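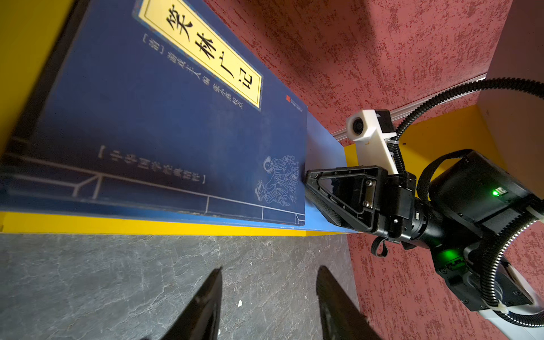

Helmi Koivisto
27 July 2018
OK, the Rollis. Four parents have now asked me if they should buy one, so I'm putting it all in one thread and then I'm going to stop talking about it.

Helmi Koivisto
If you've missed it: Rollis is a pull-along animal from Trikine that is supposed to "grow with your child." It starts as a push toy, turns into a shape sorter, then a stacking set, then a "first coding companion." The box says ages 1 to 8.

Helmi Koivisto
I have met a one-year-old and I have met an eight-year-old. I would like to see the toy they both want.

Helmi Koivisto
The "coding" part is a strip of cards with arrows on them. You lay the cards down, then you move the animal along the floor with your own hand. I have no problem with this as a game. My kids did the same thing with sticky notes and a plastic cow. It did not say STEM on the cow.

Helmi Koivisto
Then there's the claim on the side panel. "Children play 2x longer." Longer than what? Than with another toy? Than with no toy? I wrote to Trikine and asked. I got a very friendly reply with a coupon in it.
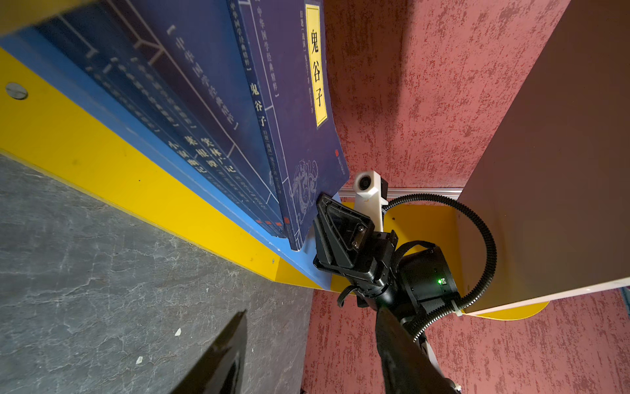
Helmi Koivisto
I wrote back and asked again. The second reply said the figure came from "in-home observation." How many homes, for how long, who was watching? No answer on that so far. If they send me something I'll post it, good or bad.

Helmi Koivisto
Duván Villca, who runs the toy library across town, lent me theirs. It has been out with families since December, so it's had a proper beating. Good news first: the wheels are still on and the axle is straight. The paint on the ears is mostly gone.

Helmi Koivisto
The shape sorter is where I lose patience. The lid on this one pops off if you pull at the corner. Every kid who came through my kitchen worked that out in no time and dumped the shapes back in from the top. Fair play to them. But then you own a box with a lid.

Helmi Koivisto
My two-year-old nephew liked it. I want to be straight about that. He dragged it up and down the hall for ages and yelled at it. He also did this with a shoe.

Helmi Koivisto
Someone is going to bring up the reviews. When I looked last night there were 1522 on the store page and nearly all of them had five stars. I read a few pages' worth. A lot of them say "can't wait to give it to her!" or "arrived fast." Those people are reviewing a parcel.

Helmi Koivisto
The ones I trust are in the middle. Three stars, written months later, usually by a tired person. They say the string is too short for a tall toddler and the stacking rings slide off on carpet. Both true of the one I borrowed. I tied on a longer string and it pulled better, though please don't do that for a baby.
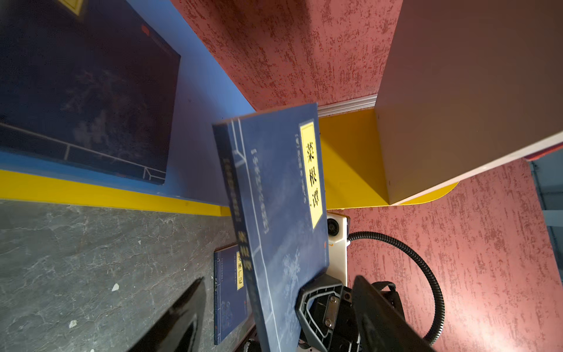
Helmi Koivisto
Price. The base set is $30, which I could live with. But the stacking rings and the arrow cards are in a separate pack, and so is the "forest friends" thing. So the toy that grows with your child grows at the checkout too.

Helmi Koivisto
People keep asking what I'd get instead. For a kid just walking, the plain Huaranga duck. It waddles, it clacks, it has no app and makes no promises. The Zirnitz one is fine too but it's loud on hard floors and you will hear it in your sleep.

Helmi Koivisto
For sorting, a muffin tin and some big blocks. For "coding," wait till they ask.

Helmi Koivisto
Replying to a few of you at once: no, I wasn't sent one. No, I don't think it's dangerous, I didn't find any loose small parts on the library's copy. Yes, your mother-in-law can still buy it, it's a perfectly decent thing on wheels.

Helmi Koivisto
And if you're near Duván's library, borrow theirs before you spend anything. It goes back tomorrow. I'm keeping my longer string.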